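Kuzmenko Fund, small grants
Progress report, second half of the grant year
Project: Plastcombe Medicine Take-Back
Dec 29, 2025

Hello again from Plastcombe! I know the form asks for two tidy paragraphs per heading, and I did try, but you told me last time you liked the long version better, so you're getting the long version again. The numbers are up front in case you're reading this between meetings.

Where we are

Since the summer report we have taken in 824 bags of old and unwanted medicine, which brings the total for the grant to 1,039. We now have 13 drop-off points, three short of what I promised in the application. I'll get to that. Spending is on track, apart from printing, which went over, and gas, which came in under by almost the same amount (I'd love to claim I planned it that way).

What changed since summer

The big one was moving the sorting day. We used to sort in the evening, after everyone's regular work, and by the second hour we were all reading the same label four times. Mornings are so much better. We lost one helper to the new schedule and gained two, and the pickup driver from Indov likes it because he can load before lunch and be out of town ahead of the school traffic. Indov has raised its pickup fee starting in March, by the way. The new rate is in the budget sheet, on the line I've marked, and we can cover it out of the printing money now that the printing is done.

The other change was the bags themselves. The first batch was paper, and paper plus a leaky bottle of cough syrup is a mess I don't want to meet twice. We switched to the zip kind in September. They cost more, but people fold the top over and tape it far less, so opening them goes quicker too.

The drop-off points

So, the missing three. Two were going to be in apartment buildings on the north side, and the management company changed hands in the middle of our talks. I've started over with the new people, who are friendly and slow. The third was the feed store, which said yes, then no, then maybe after the holidays. I'm counting it as a no until there's a box on the counter.

The good surprise was Feltura, the fabric shop on the corner by the bus stop. I only went in to ask about hanging a poster! They offered us a spot by the register, and it's now our second busiest location after the library. My guess is that people go there on slow errands, with time to remember the bag in the car. I'd like to try more places like that next year, the sort of shop where you wait for something to be cut or wrapped.

What people bring

Mostly what you'd expect: leftover pain relievers, cold medicine from several winters back, half a course of something, eye drops. A fair number of vitamins. We still get needles now and then, even though every sign says no needles, and I've redone the sign with that line at the top in bigger letters. If you know another group that has solved this, please send me their sign.

We ask people to leave the pills in their blister packs and put the cardboard in their own recycling at home. Plenty still hand over the whole box, and I've stopped fussing about it. The flat boxes take up room, that's all, and we flatten the rest ourselves. 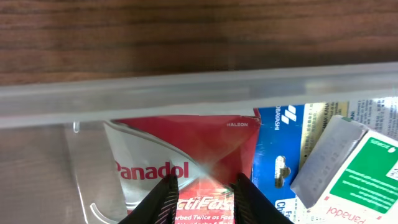

Panadol box and a clear blister tray in a plastic container.

What didn't go well

The school talk. I prepared for the older kids and was sent the younger ones, and my slides on groundwater went over about as well as you'd imagine. They did like the part about asking a grown-up to check the bathroom cabinet, so I've turned that into a one-page handout with a checklist. It's attached. The school has asked me back in March and I've asked them, in writing, which grade.

I also underestimated the phone. We put my number on the first posters, and I was answering questions about refills on Sunday nights. The new posters have an email address and the hours of the library desk, and my family thanks you for paying for the reprint.

Next six months

Get the north side buildings signed. Settle the Indov contract at the new rate. Write up our sorting steps so that somebody other than me can run a morning from start to finish (I have a draft, it's too long). I'd also like to move around $200 from travel to supplies for another order of zip bags, and I believe that needs your okay in writing, so please treat this as the request.

Receipts are in the second attachment, in date order except for the two from October that I found in my coat.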